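FOR IMMEDIATE RELEASE
Feb 25, 2022

Pemari opens guest room fund for congregations that host families without housing

Burnham – Pemari, the interfaith network for shelter and hospitality, opens today a fund which will help churches, synagogues, mosques and temples to prepare guest rooms for families who have lost their home. The fund will pay for beds, door locks, heating work and the training of hosts. Any congregation in the Burnham region can apply, also if it has never hosted before.

The idea is an old one. Many houses of worship have rooms which are used for one hour in the week and stay dark for the rest. At the same time, families with children often wait for a place in the public shelter, and while they wait they sleep in cars or with relatives who have no space. In the past year Pemari member congregations gave 949 nights of lodging to such families. The members have told us that they could offer more nights, but the rooms are not ready and the local building rules are hard to meet without money.

"We do not ask a congregation to become a shelter," the Pemari office said. "We ask it to open one room, to do it properly, and to know the names of the people who sleep there."

Who can apply

At this moment 17 congregations belong to the hosting circle. The fund is open to them and to new ones. A congregation may own its building or rent it. If it rents, the owner of the building must agree in writing. Two or more congregations may apply together, and Pemari welcomes this, especially when one of them has a building and the other has people with free evenings. In the Widau district, a Lutheran parish and a Reform synagogue have shared one guest apartment in this manner for several winters – the parish takes care of the rooms, and the synagogue cooks and drives the children to school.

The faith of the guest family plays no role. This was discussed for a long time among the members, and the rule is now part of the hosting agreement. Guests are not expected to come to services, and nobody may invite them to do so during their first week. After that an invitation is allowed, if it is made once and in a friendly way.

What the fund covers

Applications can include the following costs:

Beds, mattresses and bedding
Locks, smoke alarms and emergency lights
Repair or change of heating in the guest rooms
A small kitchen, or the repair of an existing one
Training of hosts, including the care of children while the host is at the training
Insurance for the first year

The fund does not cover salaries, general work on roofs, or anything in the worship space itself. For roofs Pemari can give the addresses of other foundations.

Training at Văduva House

All new hosts take part in a training at Văduva House, the former convent which Pemari has used as its meeting place. The house has room for 130 persons in its large hall, but the training is given in small groups. It takes two evenings. The first evening is about safety and the law. The second one is about the daily life with guests: how to speak about rules, when to leave a family alone, what to do when a child is sick at night, and how to say goodbye when a family moves on.

Several parts of the training are given by parents who have been guests themselves. They are paid for this work as all other trainers. In the last round, many hosts wrote in their evaluation that this was the part they remembered best. One host wrote that she had always knocked and then opened the door at once, and that she had never understood before why this was a problem.

Hosts who took the old training, before the pandemic, should come again for the first evening. The rules for ventilation and for shared kitchens have changed, and the old handbook is not valid anymore. The new handbook can be ordered from the office. A first printing of 200 copies is ready, and it will also be given in Spanish and Arabic later in the year.

How the rooms should be

Pemari does not want the guest rooms to look all the same. A member congregation knows its building, and it often has people who sew, paint or repair furniture. What we ask is that the room is warm and clean, that it can be locked from the inside, and that there is a place to sit which is not the bed. A window is required in every room where somebody sleeps.
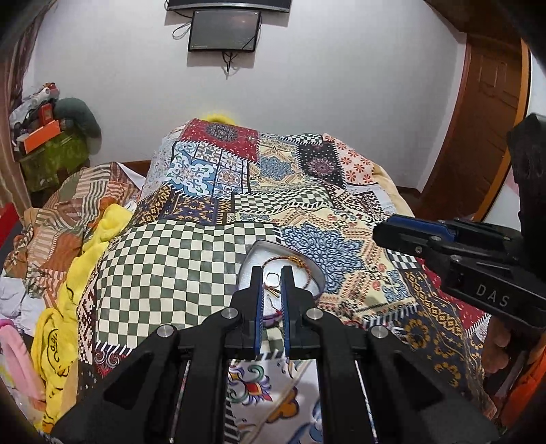
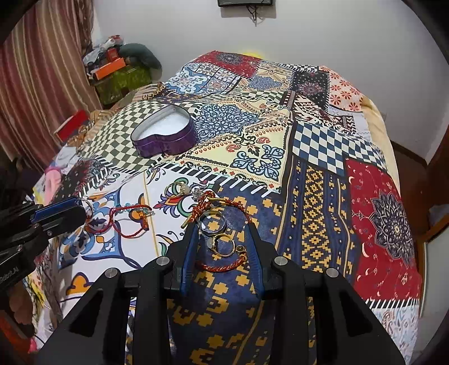
Furnishing a guest room is a matter of small things as well as of large ones, and the handbook has a chapter on both. Families arrive with few belongings, and these matter very much to them. We recommend good bedding before new furniture, and it does not have to be plain – a wide patchwork bedspread, as in the second picture, makes a church classroom feel more like a bedroom. It is also easy to lose a thin ring or a cord bracelet in such bedding, so we suggest to put in every room a shallow dish, like the oval one in the first picture. For papers and medicine there should be a drawer with a key, and only the family holds this key.

How to apply

The application form has four pages. It asks for a floor plan, a list of costs, and a letter from the leadership of the congregation. The floor plan can be drawn by hand. Congregations which have questions about the building rules are asked to call before they send the form, as a visit by our building adviser can save much work. The visit is free and does not oblige the congregation to anything.

Applications are read in the order in which they arrive. The applicant receives an answer in writing, also when the answer is no, and may apply again after changes.

About Pemari

Pemari is an interfaith network of congregations in and near Burnham. Its members offer short-term lodging, meals and company to families without housing. The network is supported by gifts from its member congregations and from individual donors.

Contact

Pemari office, Văduva House, Burnham
Press questions and requests for the handbook are answered on weekday mornings.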